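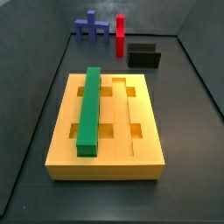
Yellow block with recessed slots, fixed view.

Kusau Pathology Terms
README, version 8
Last updated Nov 19, 2025

Summary
Kusau is a glossary of 3,000 entries on infectious disease and general pathology, written for readers without medical training. Each entry gives a headword, a short definition, common synonyms, the body system affected, and at least one source. The text is in American English.

Contents
entries.tsv — one entry per line, tab separated, UTF-8
synonyms.tsv — alternate names mapped to entry IDs
sources.tsv — full citations, one per source ID
CHANGES — edits by version

Fields in entries.tsv
id: integer, stable across versions
term: headword, lower case except for proper names
definition: plain text, one to three sentences
system: one of 11 values (see the header line)
source_id: one or more IDs, separated by semicolons
status: draft, checked, or retired

How the entries were made
Definitions were drafted at Werndale from out-of-copyright textbooks and then rewritten in current language. Nermina Vlachou checked terms on bacterial and viral disease. Wissam Jaber checked the rest and built the synonym table. Where the two disagreed on a definition, the entry stays at draft until a third reader has seen it.

Known problems
73 entries are still at draft, most of them on parasites. Older names for some organisms are listed as synonyms even where the match is only partial. Retired entries keep their IDs and are not reused — filter on status before counting. Drug names and doses are left out on purpose.

Not for clinical use
The glossary is a reading aid. It should not be used for diagnosis or to choose a treatment.

Citing
Vlachou, N., and Jaber, W. Kusau Pathology Terms, version 8. Drirkbridge.
Style rules differ between journals, so check the order of names and the version number before you submit.

Corrections
Send the entry ID, the present wording, and a source for the change. Corrections received by the end of January go into the next version.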